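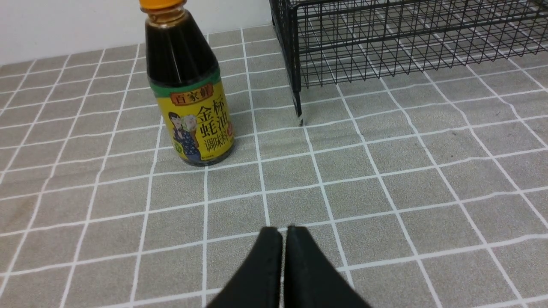

A reader asked under the last post why I keep recording demonstrations by remote control when I could take hold of the arm, push it through the motion, and be done in an afternoon. The same reader added that a hand on the wrist gives better force information than any handheld controller, and that I was making the job harder than it needed to be.

Two fair points. I used hand guiding for the early sets and I still use it for some tasks. The answer got too long for the comment box, so it goes in a post, along with the notes from the current bottle set.

Hand guiding first. You put the arm in gravity compensation, grab it somewhere near the wrist, and move it. The joint encoders record what happened. It is quick to learn and the resulting paths are smooth. For a task where the policy only needs joint positions, I would still pick it.

The bottle task needs the wrist camera, and that is where it goes wrong. If I stand next to the arm with my hand on the wrist, my hand is in the wrist view, or my sleeve is, or my shadow moves across the surface ahead of the gripper. A network trained on those images is free to use any of that. Mine did. It learned that a dark patch entering from the side meant the approach was starting, and when it ran without me there it sat still and waited. The fix people usually suggest is to replay the recorded joint path with no one near the arm and record the images on the second pass. I did that for a while. It doubles the recording time, and any replay in which the object is a little out of place gives you a clean video of the gripper missing. You then have to watch everything to find those.

Remote control removes the problem at the source. I sit at the side table, look at the wrist view on the monitor, and drive from that. What I see is what the policy will see. If I cannot do the task from that view, I should not expect the policy to manage it, and finding that out early has saved me a lot of recording.

The cost is force. The reader is right about this. With the Górecki handle I feel nothing when the fingers close. I judge contact from the image and from the motor current readout, and the readout lags. My early remote grasps were either too late or much too hard. They improved with practice, but I would not try a peg insertion this way.

Setup for the current set

The object is a bottle of oyster sauce. I went with it for the shape: narrow at the neck, wide lower down, so the grasp height matters. The dark liquid is hard on a depth sensor, which is one reason I left depth out and went with color only. The yellow label and the orange cap are easy to find in the image.

The wire mesh to the right of it is the other half of the task. The arm has to approach the bottle, close on the body, lift, travel right, and set the bottle down next to the mesh without touching it. Touching the mesh counts as a failure even if it does not move. I scored this loosely in an earlier set and regretted it, since a policy that brushes past things on every run looks fine in the totals and is no use to anyone.

The gripper stays closed or nearly closed during the approach and opens late. I started the other way, with the gripper open from the beginning, and found that I could not judge lateral alignment from the monitor. With the tips close together there is a pointer in the middle of the view and I can line it up with whatever I want. The opening happens when the bottle is centered and I have stopped translating. The policy gets a clear event to learn and I get fewer bumps on the way in.

The white lines on the surface also help the driver more than I expected. From a camera that low and that close, distance is difficult to read, and the lines give you something to run along. I worry that they help the policy too much. The plan is to record part of the next set on a plain surface and see how much the success rate falls.

Control mapping

The handle runs in velocity mode. Position mode felt better for the first few minutes and then I kept running out of desk and having to clutch. In velocity mode, small deflections give slow motion and I can hold still by letting go. Commands are expressed in the gripper frame, so pushing forward always means "toward the thing in the middle of the monitor." I tried the base frame and made left-right errors every time the wrist had rotated.

Rotation is on a separate switch. With translation and rotation active together I was adding small unwanted twists during the approach, and the policy reproduced them faithfully. They did no harm until the lift, when a slightly tilted grasp became a tilted placement. Splitting the two makes the demonstrations look mechanical. I can live with that.

The Clestness logger takes the images, the joint state, the gripper width and the handle command, all stamped on one clock. Please do this if you are building your own. My first logger stamped the images on arrival, the handle commands on sending, and the joint state whenever the driver felt like it. The delay between image and action was different from one session to the next. I spent most of June blaming the network.
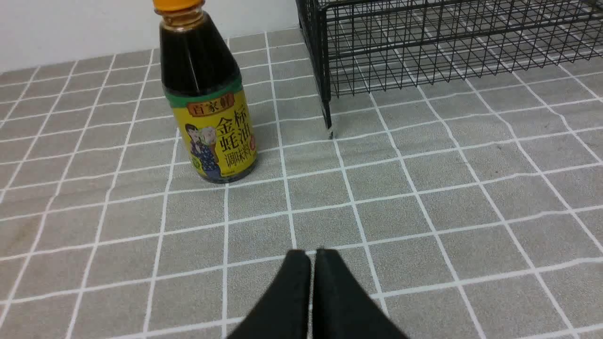 Cekstead Robotics Club, Manipulation Group

Posted 12/6/18 under: teleoperation, imitation, bench notes

What I record and what I throw out

The set is 50 demonstrations. I threw out 3 and recorded replacements. All of the discards had the same fault: I stopped in the middle of the approach to look at something other than the monitor. A pause like that seems harmless. The recording then contains a stretch of images where the correct action is apparently to do nothing, with no visible reason for it, and behavioral cloning has no way to know that the reason was outside the camera. Enough of those and the policy stalls at exactly that distance from the object.

I now trim idle time at the start and end of each recording automatically, using a threshold on the handle command. I do not trim in the middle. If there is a pause in the middle, the recording goes. The exception is the stop just before the gripper opens, which is part of the method and is present in all of them.

Corrections stay in. If I come in too far to one side and have to back off, that is useful, because the policy will also come in too far to one side and needs to have seen the way back. I went further and made some of the errors on purpose: drive off line with logging disabled, turn logging on, then recover. The logger has a pedal for this. The first half of the error never gets recorded and the recovery does. This did more for the success rate than any change I made to the network.

Start positions vary for both the bottle and the arm. I vary the arm more. The bottle gets shifted by hand between recordings and turned so that the label does not always face the same way, though in practice I keep ending up with the front of the label toward the camera, and I should be stricter.

Training

Nothing new. Small convolutional network on the wrist image, joint state and gripper width concatenated further up, output is a velocity command and a gripper target. I train for 3,000 steps and keep checkpoints along the way. On this set the checkpoint at 2,000 steps ran better on the arm than the final one, although the final one had the lower validation loss. I have seen this on the other sets as well. Validation loss is computed on my own driving, and the arm does not get to stay on my path for long.

The failure I have left is in the opening. Sometimes the policy centers the bottle, stops, and opens the gripper a moment before it has finished stopping. One finger then touches the side of the bottle and pushes it back. I think the gripper target should be a separate head with its own loss weight. At present the velocity terms dominate and a badly timed opening costs the network almost nothing.

Back to the comment

So, for the reader: if the policy does not use images, guide by hand. If it uses a fixed camera placed well away from you, hand guiding with a replay pass is acceptable and possibly better, depending on how much the task relies on contact. If it uses a wrist camera, drive it remotely and accept the loss of feel. If it needs both a wrist camera and careful contact, I do not have a good answer. A handle with force feedback would be the obvious thing to try, and the group in Rernport has been comparing a couple of them. I will link to their notes when they are up.

One practical remark for anyone starting with remote recording. Turn your chair so that you cannot see the arm directly. I left mine facing the bench for far too long, and I was glancing over at the gripper during the last part of every approach without noticing. My demonstrations were good and the policy could not reproduce them, having never had the side view I was using. With the chair turned, my driving got worse for two evenings and the policy got better right away.

Next set is the same task on the plain surface, with the gripper head split out. The logger config for this set is in the usual folder. The pedal wiring diagram in there is out of date, so go by the comments in the config file instead.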